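Gingham napkins shrinking unevenly after first wash

Shakuntala Bhatt
March 13, 2021
I cut cotton gingham to 34 cm squares and hemmed them before washing. After one cycle they are shorter along the warp and the checks no longer measure square. Is this the fabric or my process?

Elis
Woven cotton commonly shrinks more in the warp than in the weft, from tension held in during weaving. Prewash the uncut yardage at 30 °C or at the hottest setting you will use later, dry it the same way, then cut. Press by lifting the iron. Sliding it on the bias pulls the checks off grain.

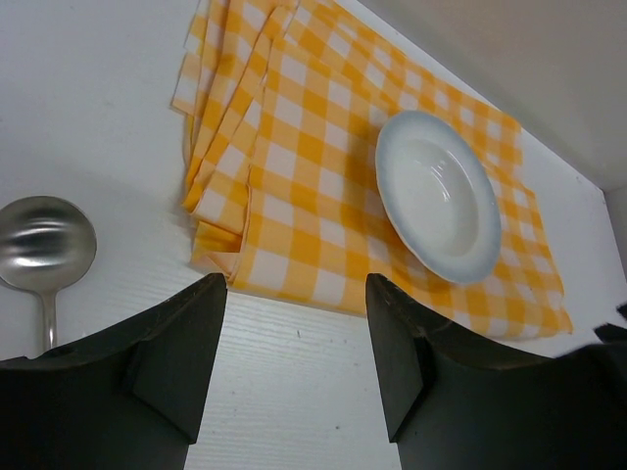

Yellow and white gingham, partly folded.

For pieces already hemmed, dampen, pull gently along the short direction, pin to size and let dry. Expect to recover part of the loss only.

Huang
same thing happened to me, I just cut them bigger now

Wodico
Check your thread too. Cotton thread can shrink and pucker the hem. I use polyester, stitch length 2.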